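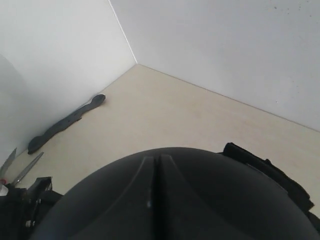

Parvathi Krishnan bittet um Prüfung, ob der Kinnriemen am Modell Tonon nachträglich gekürzt werden darf. Er sei für den Ausstellungskopf deutlich zu lang und löse sich beim Aufsetzen immer wieder aus der Führung.

Februar
Bearbeitung: Servicestelle Priver, Vorgang 347

Der Vorgang wurde um 9.40 Uhr angenommen. Vom Kürzen des Riemens wird abgeraten, die Gewährleistung des Herstellers Umali entfällt in diesem Fall. Empfohlen wird, die überschüssige Länge von 33 mm umzuschlagen und mit dem Halteclip Nr. 243 zu sichern.

Vor dem erneuten Aufsetzen ist die Stellfläche zu reinigen. Krümel und Staub gelangen sonst an das Visier und verursachen feine Kratzer. Scheuermittel sind nicht zulässig.

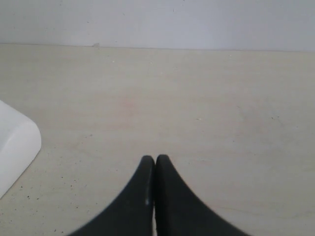 Tischplatte mit Krümeln und schwacher rötlicher Verfärbung

Die Verfärbung ist mit einem feuchten Mikrofasertuch zu behandeln. Bleibt sie bestehen, ist dies für die Ausstellung des Helms unerheblich.
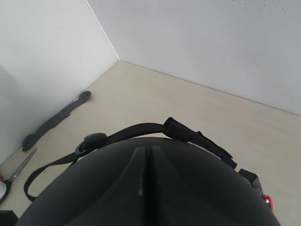 Krishnan wendet ein, ein Clip trage an dieser Stelle auf und störe den Gesamteindruck; in der Filiale Wunutach werde der Riemen lediglich hinter den Kopf gelegt.

Diese Lösung ist zulässig, sofern der Riemen nicht am Visier anliegt. Der Clip wird dennoch kostenfrei zugesandt. Die Lieferzeit beträgt derzeit etwa 100 Stunden.

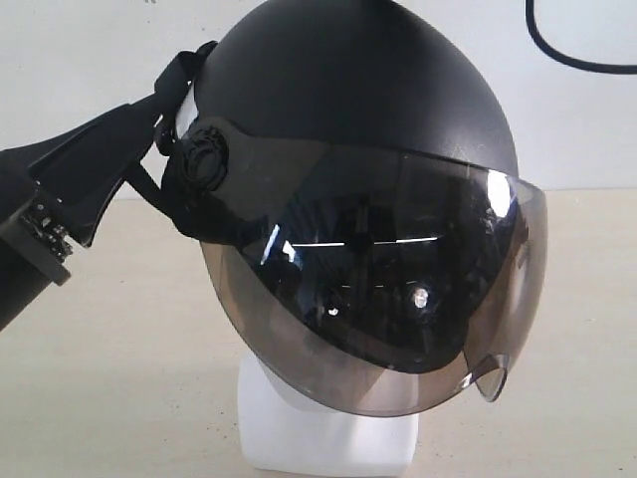

Offener Helm mit getöntem Visier auf weißem Ausstellungskopf

Status: in Bearbeitung. Rückmeldung der Antragstellerin zum Sitz des Riemens steht aus.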